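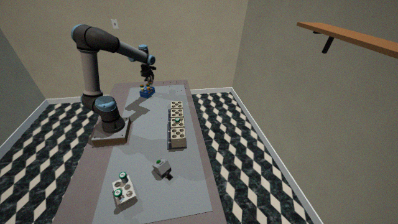 Attachment 1: cell layout in the simulator, arm over the blue rack, four beige racks along the right side of the mat

Ticket status: Waiting for customer
Category: Pre-purchase / cell planning
Opened by: Abrehet Moges, Brultville site
Assigned to: Veltar pre-sales support

Abrehet Moges, Monday 09:42
Good morning. We are planning one vial handling cell and I must send the equipment list to our purchasing office in October. In your planning tool the cost sheet does not agree with the layout. The layout has the arm on its mounting block, the gripper, the racks and the small grey device with the green cap. The cost sheet gives me 2 grippers and no mounting block. I have saved the project again and the result is the same.

Veltar support, Monday 11:15
Hello Abrehet, thank you for the layout. Did you start from a template, or from an empty project? Please also tell us which racks should be in the quote.

Abrehet Moges, Monday 11:50
I started from the Fujimoto template, then I changed the gripper. The four beige racks in the column must be quoted. The blue rack and the off-white one in front we already have at Binasville, so please leave them out — also the vials.

Veltar support, Monday 14:05
We can reproduce the problem. When the gripper is changed inside a template, the old one stays in the cost sheet as a hidden line. Please open Cost sheet, choose Show hidden lines, and delete the line marked "template". The mounting block is a different matter. It is set as "site supplied" in that template, so its price is not added. Change it to "quoted".

Abrehet Moges, Monday 15:30
The first step worked, I have one gripper now. The block also appears. But the rack line says 200 pieces, and I need 4.

Veltar support, Monday 15:48
The 200 is the default stock quantity from the template. Please type over it in the quantity field and press Recalculate. Changing it in the layout will not update the sheet.

Abrehet Moges, Monday 16:20
Now it is correct, thank you. One more question before I send it. Is the shelf on the right wall included in the reach check? We would like to keep it, but if the arm needs that space I have to ask for money to move it, and this comes from another budget.

Veltar support, Monday 16:42
Walls and shelves are treated as scenery unless you mark them as obstacles. Please mark the shelf, run the reach check again and attach the report to this ticket.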